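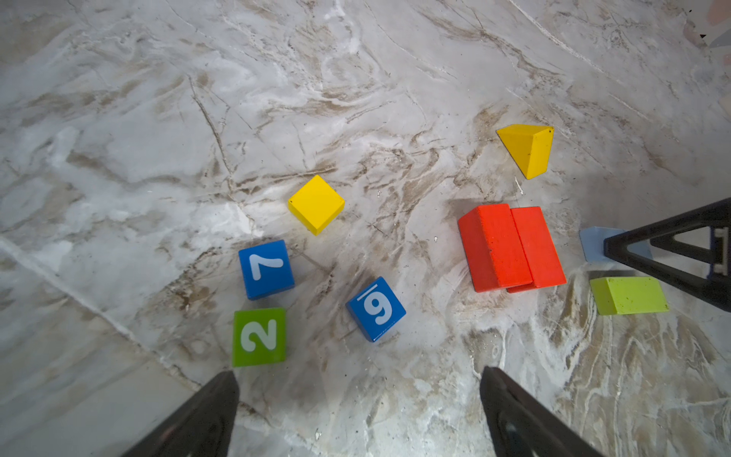
About Lenihan Family Learning Center

Search this site Go
2 min read

Lenihan is a small preschool and after-school program in the town of Jaston. Siobhán Hegarty opened it with one classroom and a borrowed piano. We now have 5 classrooms, a kitchen and a fenced yard, and we take children from age three through second grade.

Mornings are for the preschool groups. They have free play, a story, a snack and time outdoors unless there is lightning. School-age children arrive by bus in the afternoon and start with homework or reading, whichever they like.
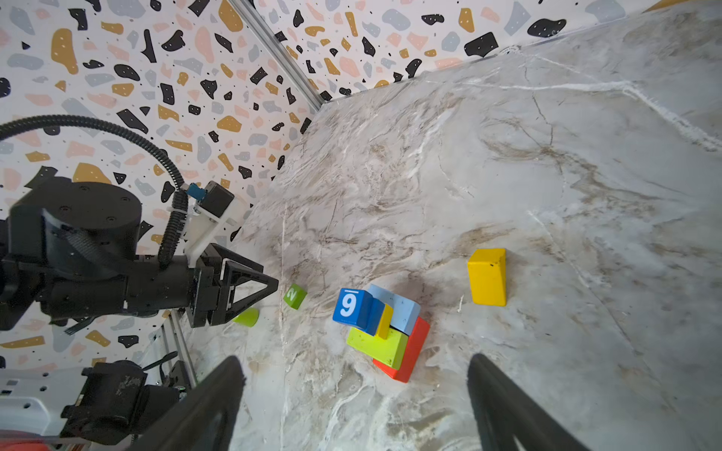 Yetunde Bako wrote to us after her son's first year that he had stopped crying at drop-off by the second week and now complains when it is time to go home. Most families visit twice before they enroll, and we encourage it.

Tuition is billed monthly. There is a $250 deposit, which is credited to your last month. Enrollment for the fall opens in April, and brothers and sisters of current students are placed first.

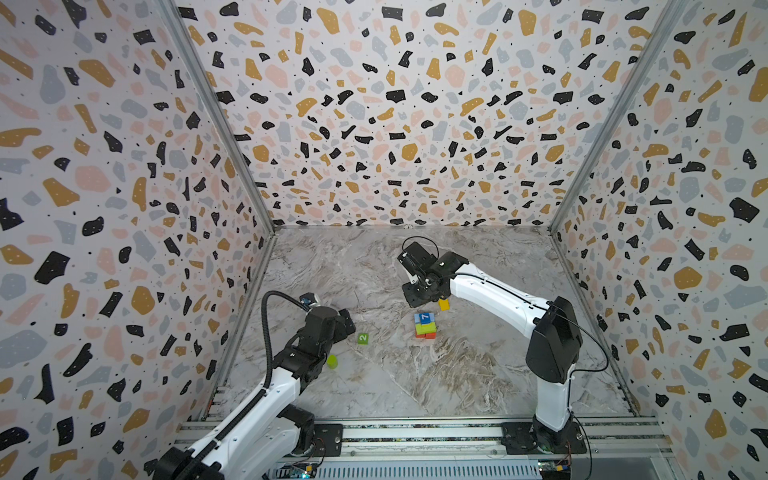

Wagner Paiva asked at the last parent evening whether the center would stay open over spring break. It will, for school-age children only, with lunch included. Sign-up sheets are at the front desk. Please list any food allergies on the sheet even if we already have them on file.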